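Going Low-Salt, Week by Week

I've been meaning to write this up since December, when my doctor in Blackburn looked at my numbers and asked, very kindly, how much salt I was eating. I had no idea! I never even put the shaker on the table. So I went home, read every label I could find, and had to sit down for a minute.

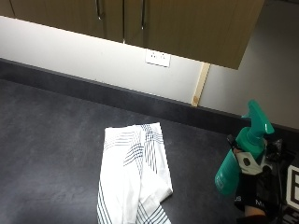

Where the salt was hiding

My favorite Grutela tomato soup was the worst of the lot. One can, the whole can (and who eats half?), came to 1000 milligrams. I added up a perfectly ordinary Wednesday and got 2902, and I'd thought of that as a light day.

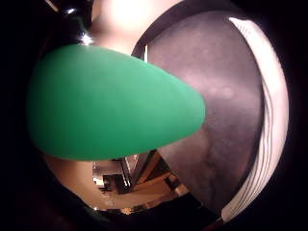 Green, my favorite color.

Bread surprised me too, and so did cottage cheese, which I'd always counted as one of the good ones. I now buy a plain loaf from the bakery in Ullness and freeze it in slices.
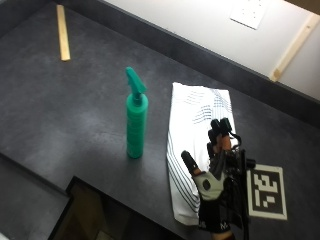

Striped cloth and spray bottle on the counter.

What I cook now

Mostly beans, I have to admit. I soak a big pot overnight, then simmer them with bay leaf, onion and three cloves of garlic, and they last me most of the week. For the first 14 days everything tasted like warm paper, and then one evening a roasted carrot tasted so sweet that I ate the whole tray standing up. 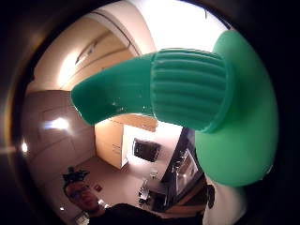
Lemon has helped me more than any spice blend. I squeeze it over beans, greens, eggs, even popcorn, and a little splash of vinegar does nearly the same job. I'd love a pouring spout like that long green one, tapering down from its ribbed collar, for my vinegar, as I always slosh in too much. Next I want to try the dried mushrooms from the Flererwood market, ground up fine and stirred into gravy. If you've done it, please tell me how much you use!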